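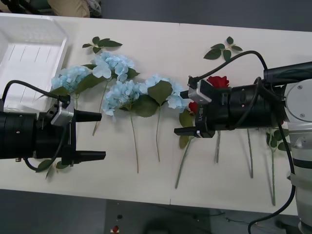

Cestier supplies artificial flowers by the stem and by the arrangement to hotels, clinics, funeral homes and display builders. We have traded under the one name for 17 years. Stock is unpacked, checked and laid out flat before it goes any further, and a working layout is kept plain: pale blue hydrangea heads and rose stems in a loose row on a white table, with a shallow ribbed tray at the corner. White surfaces are used for all colour checks, as pale blues are hard to judge against timber or grey.

## What we stock

The current list runs to 67 lines. Hydrangeas and roses account for most orders by volume, followed by foliage and filler stems. All lines are sold individually, in bundles or made up to a drawing. Two ranges are kept in stock year-round:

- **Ililow**: large-headed flowers, mainly hydrangea and peony, for vases and low centrepieces.
- **Bouvier**: single stems, mainly roses, for mixed arrangements and wall panels.

Eruta is our rental service. Arrangements are placed on site, exchanged on a fixed cycle, cleaned and returned to stock. Rental clients may change colour at any exchange without charge, provided the vessel stays the same.

## How stems are checked

Each stem is laid flat and viewed from above, then turned once. The checker looks at four areas: petal edges, floret centres, the join between head and stem, and the leaf. A stem that fails on any one of them is set aside for repair or sold as a second. 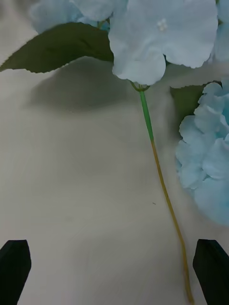

*Photo: Cestier*

Hydrangeas take longer than roses. The petals on a pale blue head are broad and overlap, with lightly scalloped edges, and faint creases are normal in the material. A crease is recorded as a fault only if it runs through to the edge and stays there after steaming. The small white beads at the centre of a floret are checked for gaps. Leaves should show a clean serrated margin and a visible centre vein. A leaf may be bent to suit the arrangement, so its angle is not assessed.

Stems are left at full length until an order is confirmed. Cutting is done to the vessel depth given on the order form, and offcuts are kept for short work.

## Arrangement and packing

Made-up pieces are assembled from the tallest stem down. Heads are spaced first and foliage is added last. Finished pieces are packed upright with the heads clear of the carton walls. Loose stems are packed flat, heads at alternating ends, with tissue between layers.

The minimum trade order is 600 stems, which may be mixed across any lines. There is no minimum for rental. Standard dispatch is two working days from confirmation for loose stems. Made-up work is quoted individually.

## Contact

Zubaida Sandhu manages trade accounts and colour matching. For a match, send a fabric or paint sample by post; photographs are not accepted for this purpose. Samples are returned with the quote.

The showroom is open by appointment and closes for stocktaking each August.

Page last revised April 10, 2021.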